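In Praise of the Long Way Home

My grandmother never once drove straight home from the grocery store. She had a perfectly good route available to her, four turns and a stop sign, and I could have walked it as a child with my eyes closed. She went out past the feed store instead, along the creek, up behind the Methodist church and down the hill on the other side, with the milk getting warm on the back seat and me next to it in my scratchy church-sale coat. If you asked her why, she said she wanted to see how the Hendersons' peas were doing. The Hendersons had peas for maybe six weeks of the year. She wanted to see how they were doing in December, too.

I have been thinking about her a good deal lately, mostly in the car, because I have started doing the same thing. I am old enough now that people expect it of me. My daughter calls at half past five and asks where I am, and I tell her I'm on my way, and she says, "On your way which way?" and I can hear her putting a lid on a pot. She is a wonderful daughter and a fast driver. She has a little voice in her dashboard that tells her how many minutes she will save, and when she saves them she is pleased, the way I am pleased when I find a five dollar bill in a winter coat. I would never want to take that from her. But I do want to say something on behalf of the long way, while I still have the breath and the gas money for it.

Let me start with what the long way is for me, so you don't picture something grander than it is. I live in a town that a highway goes around. From the library, where I spend my afternoons, to my kitchen door takes 10 minutes if I use the bypass. The old road takes twice that, and closer to three times if there is a tractor. There are no waterfalls on it. There's a lumberyard, a long stretch of somebody's hay, a trailer with a very fine porch, a bridge with a number on it (491, painted by hand on a board, and I have asked everyone I know what it stands for and gotten as many answers as I have friends), and then the back side of the elementary school, where you can see what the children have taped up in the windows. In the fall it is leaves. Then it's turkeys made out of hands. I have no grandchildren at that school and I look at every last turkey.

I moved here from a city, where I had a job at a company called Gundata, keeping the books, and in those days I took the train. I suppose a train is neither long nor short, it just goes. But I remember that when it broke down, and it did break down, there was a half hour where everybody stood up and sighed and looked at their watches, and then there was another half hour, if it went on that long, where something loosened. People offered each other gum. A man once took his shoes off and apologized to the whole car. I met my husband in that second half hour, which I suppose makes me a prejudiced witness, and you should weigh what I say accordingly. He was reading a book about bees and he read me a page of it out loud without asking whether I cared for bees.

I know perfectly well that there are people who have no choice in the matter. When my daughter was small and I was working, and then later when my husband was sick, I took the shortest way everywhere and I ran the yellow lights. A nurse coming off a double shift doesn't need me telling her to look at the hay. Somebody with two jobs and a bus pass already has the long way, every day, and would be glad to hand it over to me. So I'm speaking to those of us who have a little slack in the evening and have gotten out of the habit of noticing it. There are more of us than we let on, I believe. I know retired people who rush home from the dentist and then sit in a chair.

What is it we're hurrying back to? I asked myself that last winter when I caught myself muttering at a school bus. I had nothing on the stove. I had a mystery novel I wasn't enjoying and a cat who would be asleep. I was in a hurry purely because I was in a car, and the car seemed to want it. After that I turned off at the lumberyard instead of the bypass, and I haven't been back on the bypass more than a few times since, and those were for ice cream.

My friend Kaiwen Yao argues with me about all this, and I should be fair and give his side. He drove a delivery route for a bakery supply house, Trivedex, for most of his working life, 110 miles on a good day, and he says that anyone who finds roads charming has not been on enough of them. He likes the bypass. He says it's well graded and the signs are big. He says that if I want to look at hay I should go and stand next to some, and then at least my feet would be on the ground and I'd smell it. I have to admit there's something in that. We had this conversation on his back steps with a plate of his almond cookies between us, and it went on so long that the mosquitoes came out, and neither of us had gotten anywhere, and when I pointed out that we'd just spent an entire evening taking the long way around a very small subject, he told me to eat another cookie.

But I don't think it is really about the road, or about the hay. I think it's about having a part of the day that hasn't been promised to anyone. My mornings are spoken for before I'm out of bed. There are pills, and the cat, and the telephone. My afternoons belong to the library and to the people who can't find the large-print westerns. The evening belongs to supper and to my daughter's call. And then in between there is this little strip, like the grass that grows down the center of a dirt road, and if I take the bypass I mow it right off. On the old road I've remembered the words to songs. I've settled quarrels with people who have been dead for twenty years, and generally I let them win. I composed most of this essay there, out loud, with the window down, and a man on a riding mower waved to me, thinking I suppose that I was talking to him.

You can do it without a car, of course. There is a long way to do nearly everything. My neighbor walks her letters to the post office when she has a perfectly good mailbox at the end of her drive. My husband used to sharpen a pencil with a pocketknife, very slowly, over a sheet of newspaper, and by the time he had a point on it he knew what he wanted to write. I shell beans on the porch when there are beans.

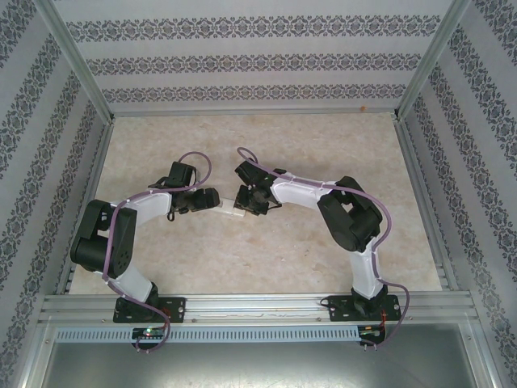

Two arms meeting in the middle over one small white object.

I don't mean that slow is always better. I've had slow plumbers. I have waited in line behind a gentleman paying for cat food in dimes and I didn't feel my soul expand even a little. What I like is slowness that I picked out for myself, the way you'd pick a peach, and that seems to me a different thing from the kind that's handed to you with a number and a folding chair.

If you'd like to try it, I would begin small. Pick one trip you make often, and one evening when supper can wait, and turn where you don't usually turn. Leave the radio off for the first mile at least. Don't take a picture of anything. If you get a little lost, so much the better, though do keep some gas in the tank, and tell somebody who worries about you that you'll be late. My daughter insisted I put that in.

I went by the Hendersons' old place when I was back home for my cousin's funeral. The peas are long gone, and there's a carport where the rows used to be, with a boat in it under a blue tarp. I drove past it twice. Then I went up behind the church and down the hill the way she used to, and I had nothing on the back seat except my good coat, and I was late to the lunch, and they had saved me a plate.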